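## Grey tray sticking to a varnished table

I have a shallow tray with sloped sides on a light wooden table. When lifted, it pulls at the finish. The varnish is Drastwood, applied in June. Is it still soft?

### Answer 1

Probably. Wait.

### Answer 2 – Lowri Gethin

Oil varnish can feel dry long before it has hardened. Press a thumbnail in somewhere hidden. If it marks, keep the table clear for 2 weeks and leave a window open. Felt pads under the tray help afterwards. Mine stays put with tools and toy dinosaurs in it. 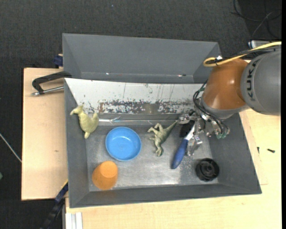 ### Answer 3

Same problem with Gwilliam satin. Two thin coats cured fine, one thick one never did.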